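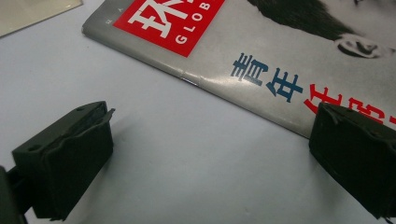
Posted September, 9:40 pm by ptavares_z

Rinbridge says the Tistik planner handles thin glossy stuff now. 642 demos, 2 grippers. I don't buy it – where's the held-out set?

kwitkowska
It's in the repo. 300 rollouts.

ptavares_z
Same table, same lighting? Then it learned the table.

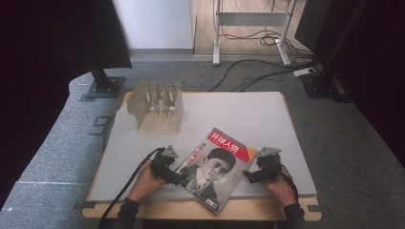 And a magazine cover throws glare, so your wrist pose drifts right when the fingers close. Show me the tracking error at contact.

mandla_n
Disagree. Drift is a calibration problem, fix your time sync first.

ptavares_z
Synced mine twice. Still drifts. Post your logs?

mandla_n
Will dig them out tonight.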